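Robots That Open Drawers! A Quick Guide for Kids
Tech Corner, August

Think about the last drawer you opened. Easy, right? Grab, pull, done. You probably didn't even look.

Now try it like a robot. Put on a thick mitten. Close one eye. Use only your thumb and one finger. And you don't know if the drawer is locked, or stuck, or crammed full of old crayons. Harder!

This month we're looking at the Letside Drawer Kit. It's a kit schools and offices can get for a robot arm they already have. You don't get the arm in the box. You get the program, a stack of practice lessons, and a big fat book for the grown-ups (204 pages, yikes).

What is it for? Fetching stuff. Say somebody needs a folder from the file cabinet. The arm goes over, finds the handle, opens the drawer. Then a person takes the folder out. The kit does not do folders yet. Paper is floppy and robots are not great with floppy.

How does it work? Step by step, quick version.

Look. The robot needs to find the handle. Handles come in lots of shapes. Some stick out, some curve, some are just a groove you hook your fingers in.

Reach. The arm has joints, like your shoulder and elbow and wrist. All of them have to move together or the hand ends up in the wrong spot.

Grip. The hand part is called a gripper. Squeeze too soft and it slips. Too hard and, well, bent handle.

Pull. Straight back! A drawer slides on rails. Pull sideways and it jams. You've done this with your sock drawer, we bet.

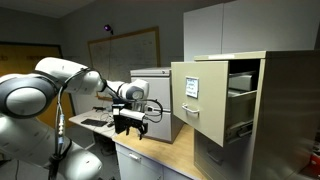 The arm and the beige file cabinet, in both pictures. 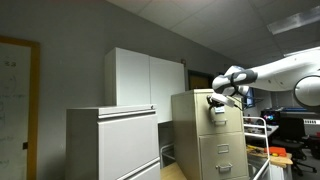 Rebecca Colombo wrote to us that the pulling part is what she'd warn people about. Her school's cabinets are old and one of them sticks halfway, every time. The kit stopped when it felt the drawer get stuck, wich was good, she said, but then it just waited for a person. She wanted it to try again on its own. She also said the lessons were fun and her class asked to do the handle one twice.

We think stopping is the right move, by the way. A robot that yanks harder and harder is a bad robot. But one more gentle try would be nice. We asked the Letside people. They said it's on the list. No date.

So is it any good?

Good stuff: the lessons. There are 40 of them and the early ones are short. You can do a few with no robot at all, just a friend pretending to be the arm. Very silly. Do those first.

Not so good stuff: set up. It took us 65 minutes and we had help. Also it wants a label on each drawer so you can tell it which one to open, and you have to make the labels yourself.

Who can use it? Kids can do the lessons. A grown-up runs the arm. Always. Arms are strong and they dont know you're standing there unless somebody has set them up to notice. Stay back while it moves, keep your hands off the drawer, and know where the stop button is.

New words
Joint: a place where the arm bends or turns.
Gripper: the robot's hand.
Rail: the metal strip a drawer slides on.

Try it at home: tape your fingers into 2 groups, put on a mitten, and open a kitchen drawer. Ask first! Then try the one with the tiny knob.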